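Ticket: right arm lags / drifts during teleop demos, tray task
Project: Noh
Opened by: Flerell floor team
Assigned to: Flurnine integration support
Priority: high (we are burning demo slots)
Status: pending, see last entry

Summary
Right follower arm falls behind the leader handle after a while in a teleop session. Left arm fine. Task is the two tray one, cups, bowls and cans moved between trays. Operator drives, task script is the stock Skillby one with our object list swapped in. First few demos good, then the gripper starts landing short and the operator has to chase it. Demos after that are junk, too many corrections, can't train on them.

Steps to reproduce
Cold start. Home both arms. Load tray task. Record back to back without re-homing. Lag shows up late in the session, never in the first couple of demos.

Expected: follower tracks leader, same feel all session.
Got: delay you can feel in the hand, then a small offset toward the operator side. Offset stays after you let go.

Log

9:10
Restarted teleop node only. No change. Restarted everything incl. leader handles, good again for a bit, then back.

9:40
Swapped leader handles left/right. Problem stays with right follower. So not the handle.

10:05
Checked e-stop box, not tripped, light on arm base green. No faults in the pane. Re-seated the cable at the base, didn't touch anything up by the wrist.
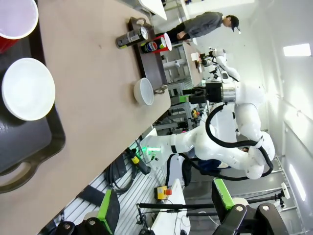
10:30
Reply from support: asked for loop time. Ours reads 2 ms at start of session, fine. Left it open on the second screen during recording and it creeps. Right side only. Will attach csv when the upload page lets me, it keeps timing out.

10:50
Support asks is it the recorder. Turned off recording, just drove the arm by hand, same moves. No creep that I can see. Turned recording on, creep comes back. OK so recorder is at least part of it.

11:15
Buffer setting for the wrist stream was 300. Left side has the default. No idea who changed it or when, not in the change notes. Put right side back to default, restarted.

11:35
Better but not gone. Lag much smaller. Offset still there at the end of session. Two seperate problems maybe??

13:20
After lunch. Different operator, same machine. Wanted to rule out somebody's grip on the handle. Same offset. Near tray is fine, it's the reach across to the far side where it lands short. Round things make it worse, cup tips when one finger touches before the other and then the whole demo goes in the bin.

13:45
Tried it with a person at the table steadying the tray so at least a bump doesn't slide everything and confuse us. Helps to see whats going on. Not something we want in real demos obviously, tagged these as debug so they don't get pulled into the training set. PLEASE check the tag filter works on your end, last time it didnt. 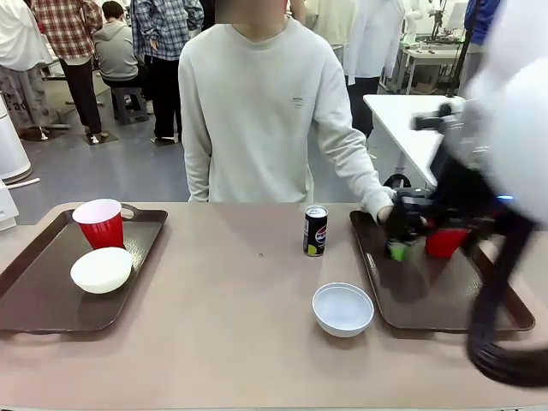

Right gripper over the right tray, one hand at the tray edge.

14:10
Support says re-run the zero offset on the right arm. Ran it. Joint 2 came back different from the saved value. Saved new one. Question: does the teleop node read this at launch or at home? Docs say both on different pages.

14:25
Restarted to be safe. Homed. Far tray reach looks right now. Did the cup first on purpose as it was the worst one.

14:50
Full session, no re-homing in between. No offset I can feel. Loop time still creeps a little with recording on but the operator says handle feels normal. Kept these demos.

15:15
Looked back at the earlier ones. Anything from before the buffer fix I would drop. In between ones, after buffer and before zero, usable for near tray only? Episode 305 is the last bad one by my count, support please confirm from timestamps before we delete anyhting.

15:30
Still open:
- what changed the buffer, and can it be locked
- leftover creep with recorder on, right side
- zero offset: launch or home, and fix the docs page
- tag filter for debug demos
- csv upload timing out

15:40
Setting to pending customer / pending support, whichever one means it's your turn. Don't auto close. Will run another long session in the morning with same object set and same tray positions and add the loop time plot. If offset comes back I'm reopening as high again.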